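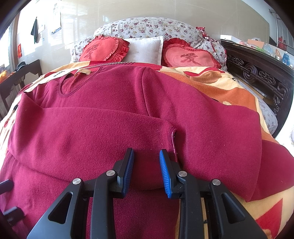

From the software side: Usevby 2 and the bedroom recordings

By Keegan Cloutier and the tooling group, Sorkemside project

In the last newsletter we promised to write more about what happens between the moment a person puts down the grippers and the moment a policy can be trained. Several readers at the partner sites asked for it, so this item is a little long. It concerns mostly Usevby, our program for turning hand-held recordings into robot trajectories, and the changes that the garment recordings forced on us.

For those who joined after the summer: the garment set has 1106 episodes after cleaning. Most of them are clothes on a bed, in ordinary homes, with one person and two grippers. The table-top set we had before was much easier for the software. A table has straight edges, it does not sink when you lean on it, and our old tables were all one color. A bed has none of these advantages. The blanket moves together with the garment, the pillows fall over, and the pattern under the garment has stronger edges than the garment itself.

Pose tracking

The first problem we met was in the tracking of the gripper. Usevby 1 estimated the camera path from visual features and the inertial unit, and it assumed that most of the features belong to things that stay in place. On a bed with a patchwork blanket, the tracker is very happy with the blanket. It finds many good corners there, printed letters, borders between squares. Then the person pulls a sleeve, the blanket comes along by two fingers' width, and the tracker decides that the room has moved. In the replay one could see the gripper make a small jump sideways in the middle of a calm motion.

Rasa Lūse spent most of the spring on this. Her solution gives every feature a weight, which depends on how well the feature agrees with the inertial data over a window of the last frames. Features on walls, furniture and window frames keep a high weight. Features on cloth start with a low weight and must earn a higher one. There is no semantic model in it; we tried one, and it was slower and it made strange mistakes with cushions. The wide lens helps very much here. Even when the gripper points down at the bed, the upper part of the image usually still contains some wall or a corner of furniture, heavily bent, but good enough after undistortion.

Please note that the calibration file must match the lens. Usevby 2 now refuses to start if the serial number in the calibration does not match the one in the recording. In version 1 it only printed a warning, and I have to admit that I processed one full Saturday of recordings with the wrong file and noticed it only when every bed in the set was shaped like a bowl.

Two streams, one clock

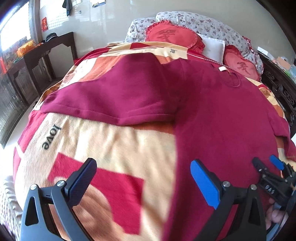
The second part of the work was the time alignment of the left and right device. Each gripper records by itself, with its own clock, and the clocks drift. For picking up a cup with one hand it does not matter. For folding it matters a lot, as both hands hold the same piece of cloth and the policy must learn that they open together, or one after the other, on purpose.

We used to ask the operator to show a blinking code on a phone to both cameras at the start of each session. It works when people remember it. In homes they often forget, or they do it once and then record for an hour. In Usevby 2 the code is still supported, but the main method is now different. Whenever one gripper comes into the view of the other, the program detects the fingers and estimates their opening, and compares it with the opening that the other device has recorded for itself. These two curves should be the same curve with a shift between them. With a few such meetings in one episode, the shift can be found and also the drift. The largest shift we corrected in the garment set was 80 ms, and this was enough to make a two-handed fold look as if the right hand was always surprised.

The method has a weak point. If the second gripper is visible only at the border of the lens, the finger detection is poor, and if the person keeps both devices closed while they are in view, there is no curve to compare. For these cases the program falls back to the inertial signals and looks for moments when both hands lift at once. It writes a field called sync_source in the episode file, so you can filter by it. We recommend to do so when you train anything bimanual.

Seeing the garment

Perception is the part where I can report least success. The planner needs a mask of the garment and a few grasp candidates, which are points on the hem, the cuffs and the neckline. The segmentation network from Irkico, which the project uses under the shared license, was trained on clothes over plain surfaces. With a single-color sweatshirt on a patchwork, it does quite well in the middle of the garment and badly near the edge, exactly where we would like to grasp. A red sleeve next to a red square of the blanket is simply joined with it. A cushion of a similar color is sometimes taken for a second garment, and once we had a plan for folding a cushion in half.

What helped was depth from motion. The gripper moves toward the cloth in almost every episode, and from these approaching frames one can compute a rough height map. A folded cuff is higher than the blanket next to it, also when the color is the same. We add this height map as a fourth channel and fine-tune the last layers. The edges are better, especially on thick fleece. On thin shirts there is hardly any difference, and we have no good idea for them at the moment. If somebody in Ríos has tried polarized light for this, please write to us.

We also changed how grasp candidates are scored. Before, the score was higher for a point with a clean edge. Now it includes the question whether the approach is free for both fingers. The lower finger has to go under the cloth and the blanket is soft, so the controller must be allowed to press a little. Usevby 2 reads from the recordings how deep people press and exports it as a range, not as one number.

From the hand to the arm

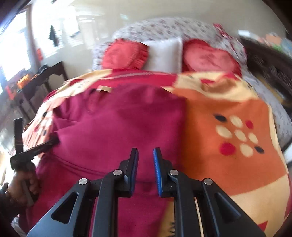 A recorded path is not yet a path that an arm can follow. People stand beside the bed, lean over, take one step, and change the angle of the wrist without thinking about it. The reachability check in Usevby 2 places a model of the two arms at several base positions next to the bed and tests the whole episode against each. Episodes that fit to none of them are not deleted. They are cut into segments, and the segments which fit are kept with a mark. Most failures come from the far side of the bed near the pillows, and Rasa Lūse suggests to put the garment nearer to the person when this is natural for the task. Do not make it unnatural only for the checker.

There is one new setting here, smoothing_horizon. The default is short. Some of you will want to increase it because the replay on the real arm looks nervous. I would ask you to try first with the default and with the controller gains lowered, for a long horizon removes the small shake which people do to free a corner from a fold. We removed it by accident in our first release candidate and the arms then carried the lower layer together with the upper one, again and again.

The opening of the fingers is exported as a continuous value now. In version 1 we had a threshold and it was open or closed. With cloth this loses a lot: people often relax the grip only a little so that the hem can slide between the pads, and then close again. The policy trained with continuous values does try to slide. It does not yet do it well.

Viewer

The replay viewer got a timeline with both hands, one above the other, and you can drag one against the other if the automatic alignment failed. The keys are the same as before, except that the space bar now pauses both streams. The memory leak with long sessions is repaired. The viewer still opens the episodes in order of file name and not in order of recording; this is on the list.

Moving over from version 1

Old episode files can be read, but the sync fields will be empty and the tracking weights are missing, so it is better to run the conversion again from the raw recordings. It takes a night on one workstation for a set of our size. Please keep the raw files. Two sites have deleted theirs to save disk space and we cannot convert those sessions any more.

Bug reports go to the usual tracker under the label usevby. Attach the episode file and the calibration, and write which site it is from. Questions about tracking go to Rasa, questions about export and the viewer to me. The next call of the tooling group is in December, and thin shirts are the first point on the agenda.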